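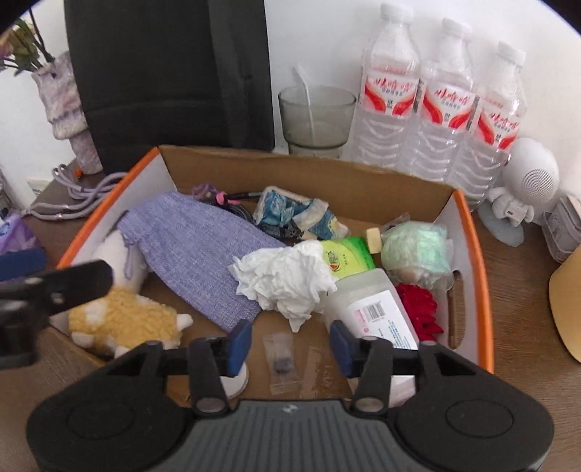

Household robots still slow at tidying up, Clanitz trial finds

April 12, 2018

A machine that can empty a box of odds and ends onto a table and put each item where it belongs is still some years off, according to engineers at Clanitz, a small automation firm that has spent the winter trying to build one.

The company opened its workshop to visitors this week and showed the results of a trial that began in February. The job sounds simple. A box of mixed household items is set on a table, and the machine has to lift the items out one at a time and sort them into bins for toys, cables, packets and trash. A person does it without thinking. The Clanitz machine, called Tundus, takes 12 minutes for a typical box and usually needs help before it is done.

"It's good at bottles," said Réjean Li, who leads the project. "If all you owned was bottles, we could sell you one tomorrow."

Hard items with a clear shape are picked up correctly 95 percent of the time, Li said. Soft items are another matter. Knitted bags, crumpled tissues and thin plastic packets change shape when they are touched, so the place where the machine planned to grip may have moved by the time the fingers close. Clear plastic is hard in a different way. The vision software often sees the table or the cardboard behind it and decides there is nothing to pick up.

Cables are the worst. A loose cable tends to wrap around whatever is next to it, and pulling on one end can bring half the box along. The team has taught the machine to stop when a load feels heavier than expected, put it down and try again from the other end. During the demonstration it did this four times with the same charging cord before an engineer stepped in and freed it by hand.

Much of the work so far has been done by people. Staff members and paid helpers go through the chores themselves using hand-held grippers with two padded fingers, and the recordings are used to train the software. The firm has collected around 2000 of these recordings. They cover clearing a desk, packing a box, folding small towels and putting bottles back on a shelf.

Li said the recordings are made in ordinary homes and offices where possible. An early version of the software was trained only in the workshop, on a bare white bench, and it did badly when it was moved to a real kitchen with patterned surfaces and sunlight coming in. Helpers are now asked not to clean up first.

Shop-floor tests have gone somewhat better. Girard, a gift and toy wholesaler, has let Clanitz run a second machine at its returns counter, where opened packages come back with their contents mixed up. The goods are more predictable there, and a worker standing nearby can take over when the machine gets stuck. Girard's returns manager said it handles plush toys well, provided they are not packed in tightly, and that small flat packets still go to a person. The wholesaler has not bought the machine and has made no promise to do so.

Another firm, Lendley, is working on the same problem with suction cups in place of fingers. Suction is faster on flat boxes and smooth wrappers but fails on knitted cloth and fleece, and the company has said it does not plan a home model. Its machines are meant for packing lines, where the same few products come by all day.

Cost is a further obstacle. Clanitz would not give a price for Tundus, but Li said the arm alone costs more than most families would pay for a household appliance. He does not expect that to change soon. The hand and its fingers are cheap by comparison, and the pads wear out and are replaced every few weeks.

There is also the question of what belongs where. In one test, the machine was shown a drawer full of small things and asked to throw out the garbage. It threw out a packet of screws and kept an empty wrapper. Li said a stranger might well have made a similar mistake, and that sorting other people's belongings depends on knowing which scraps they want to keep. For now, the machine puts anything it is unsure of in a separate bin, and the owner goes through it later. In the trial, that bin was often the fullest.

The next round of testing will put the machine in 20 homes for a week each. The households have already been picked, and an engineer will be on site during all working hours. The machine will be limited to tabletops, with no floors, stairs or sinks. It will also be kept away from glassware, after several drinking glasses were broken in the first month of the trial.

Clanitz says it will publish the success rates for each kind of item once the home tests are finished, including the ones for cables.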